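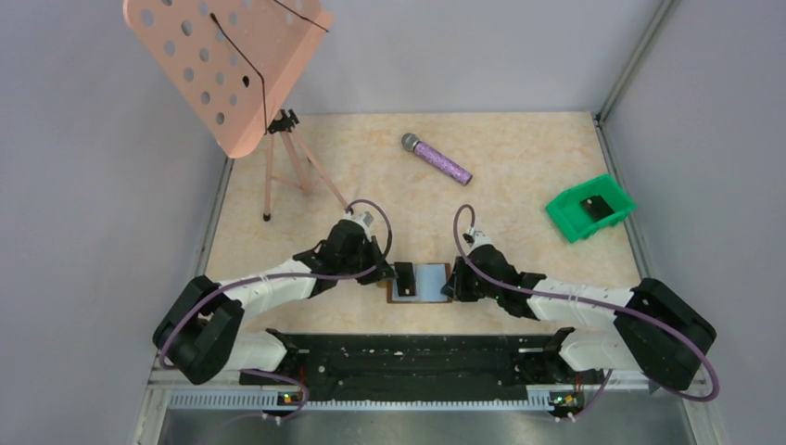 Most homes don't need another drawer organizer. They need one small tray, set out where people walk in, and a rule that the phone goes in it. I have come to believe this after 30 years of losing things in a house with plenty of storage. The tray should be small and flat, with a low edge. One with a thin brown border and a pale blue-white inside is a good choice, as a black phone on it shows up from across the room. A dark phone on a dark counter is how I missed my sister's call in February.

By Rhys Henare
February
3 min read

People object that a tray becomes a junk pile. It does if you buy a big one. My first was the size of a serving platter, and within a month it held receipts, batteries, a tape measure and a dentist's card from two years back. The small one has room for a phone and a set of keys. When something else lands on it, the phone won't fit, and the something else gets moved.

My neighbor Titilayo Obi thinks the phone should go in a closed box. She says that if you can see it you will pick it up. She may be right about herself. I tried a box for a few weeks and kept opening it to check that the phone was inside – more handling than before.

I also don't think you need to spend much. A store near me sells a leather one under the Halliday name for more than I pay for shoes. Mine came from a thrift store and has a chip on the underside.

The part I haven't solved is charging. A cord across the table looks bad and the cat pulls it. For now I charge at the kitchen outlet during dinner and put the phone back on the tray afterward. My wife charges hers upstairs and says the tray is my project. Her keys have started turning up on it anyway.

Related
Why I gave up on the key hook
Two coats per person is enough
The case for an empty windowsill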